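Tratska is a method for teaching pairs of robot arms to put small machines together, tried out entirely in simulation. It was devised by Rezaul Wickramasinghe at Getholm and takes its name from a board game he rarely won.
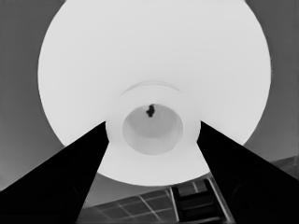
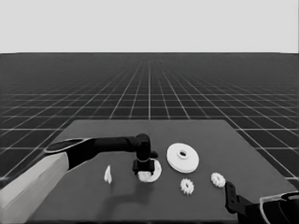
Simulated grayscale views of gripper and parts.

The arms practise one joint at a time. After 821 trials they had managed 428, a result the paper calls encouraging. Gears remain a weakness.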